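Reference > Marketing > Online advertising > Attribution models

Contents Index Glossary Recent changes

Print this article
E-mail this article

Last-click attribution

Last-click attribution is a way of sharing out the credit for an online sale. It gives the whole of that credit to the final advert, link or e-mail a customer clicked before buying. A shopper who sees a banner, reads a review, opens a newsletter and then types the shop's name into a search engine and clicks the paid result will be recorded as having been won by the paid result. The banner, the review and the newsletter get nothing.

The method is old by the standards of the trade and is still widely used. Its supporters call it simple and free of guesswork. The first claim is fair. The second is much harder to defend.

How it works

When a visitor clicks a tracked link, a short code is added to the web address or a small file is stored in the browser. If the visitor later buys something, the shop's software looks back through the stored clicks and picks the latest one. Most systems ignore clicks older than a set limit, known as the look-back window. The length of that window is a setting which somebody has to choose, and changing it can move a good deal of credit from one channel to another without a single customer behaving differently.

Visits with no tracked click are usually put down as "direct". The word suggests that the buyer came unprompted. In practice it covers anyone the software could not follow, including people who switched from a telephone to a laptop, people who cleared their browser, and people who were told about the shop by a friend. A variant called last non-direct click skips these visits and credits the click before them. This makes the direct column smaller and the advertising columns larger, and it is perhaps no surprise that sellers of advertising tend to recommend it.

Origins and spread

The method came into use because it was what early tracking tools could manage. A server log showed the page a visitor had come from, and little else. Affiliate schemes, which pay an outside site a commission on each sale, also needed a rule that would name one winner, and the last click was the easiest to prove if there was a dispute over payment.

Later tools could record longer paths, but the habit stayed. Budgets had been set by it, staff bonuses had been tied to it, and a report that changed its method could not easily be compared with the previous year's. Several of the reasons still given for using it appear to have been found afterwards.

Criticism

The main objection is that the last click measures position and is read as if it measured cause. A person who searches for a shop by name has very often decided to buy there already. The paid result at the top of the page may have done no more than stand in the doorway. Voucher sites raise the same doubt. A customer with a full basket leaves the checkout to hunt for a discount code, clicks through from the voucher site, and the site collects a commission on a sale that was nearly finished.

The homeware retailer Vallholm is sometimes mentioned in trade talks on this point. Over 3 weeks it stopped paying for adverts on its own name in one sales region and left them running elsewhere. Its last-click reports had credited those adverts with 220 orders in the region during the previous 3 weeks. Total orders there hardly changed while the adverts were off. The trial was small, it was run in a quiet season, and the retailer's account leaves out how the region was picked, so it should not be made to carry too much. It does agree with what one would expect.
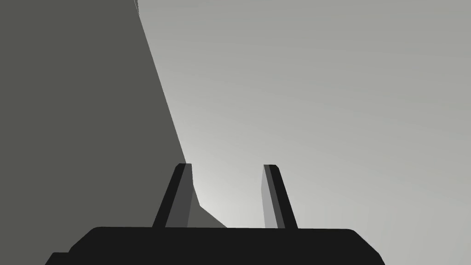

Milagros Tan, replying to the account, wrote that a flat total proves less than people want it to. Rivals may need some months to notice a gap and start bidding on a shop's name, she argued, and a trial that ends before they do will always make the adverts look useless. She added that she would still cut the spending, only more slowly, and would keep watching new customers separately from returning ones.

Her point about rivals is a reasonable one and has not been well tested. The published accounts mostly come from shops with an interest in showing that they saved money, or from agencies with an interest in showing that they did not waste it.

Alternatives

First-click attribution gives all the credit to the opening contact. It has the same fault turned round, and flatters whichever channel reaches strangers.

Linear attribution splits the credit equally among all recorded clicks. It looks even-handed, although there is no reason to think that every step in a purchase matters equally.

Time-decay attribution gives more weight to recent clicks. The rate of decay is picked by the user, or more often left at whatever the software came with.

Data-driven attribution uses a statistical model to assign the weights. Products of this kind are sold by Zasovis and Szekeres, among others. Neither firm publishes its model in full, so a buyer is asked to trust a figure that cannot be checked from outside. Such models also need plenty of sales to work on. Zestik, a smaller tool, refuses to run its model on accounts with fewer than 2,000 recorded sales, a limit that shuts out many of the small shops likely to be tempted by it.

Holdout testing, in which an advert is withheld from one group of customers or one area, is generally thought the strongest check on any of the above. It is slow, it can cost sales, and the answer goes stale. It also produces results that a marketing department may not wish to hear, which may explain some of the complaints about its cost.

Present use

Last click remains a common basis for affiliate payments, where both sides need a rule they can apply without arguing. As a bookkeeping device it does that job tolerably well. Its use in setting budgets is another matter, and reports which set it beside one other model often show how far the figures depend on the choice. Where the two disagree sharply, the usual practice is to quote the more cheerful.

See also: Affiliate marketing; Conversion rate; Look-back window; Branded search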